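Home Forums Furniture Care Search Log in

Wax or oil on a dark desk top?

hakala_desk
I want to redo the finish on my desk before November.

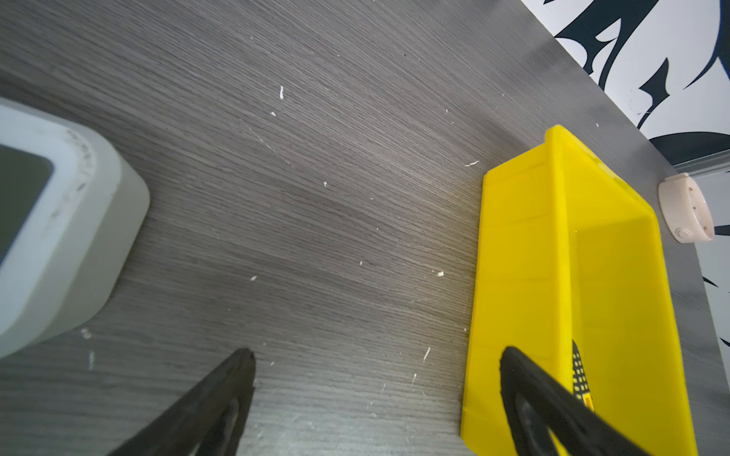

The can of Astari hard wax says two coats. My neighbor swears by plain oil and says wax shows every mug ring. Which would you pick for daily use?

plankton6
Wax. I did mine six years ago and have only touched it up once.

Ovelex
Disagree. Oil is easier to patch — you rub more in and move on. With wax you end up stripping the whole top.

plankton6
I have never stripped mine. A gray pad and a thin coat fixed the worst spot.

Stiteo
Do you know what's on it now? Neither one will soak in over varnish. Put a drop of water on it and see if it beads.

hakala_desk
It beads. So I have to sand first?

Stiteo
Yes, with the grain. Try the underside before you do the top.

Ovelex
And then oil it.

hakala_desk
I'll test both underneath on Saturday.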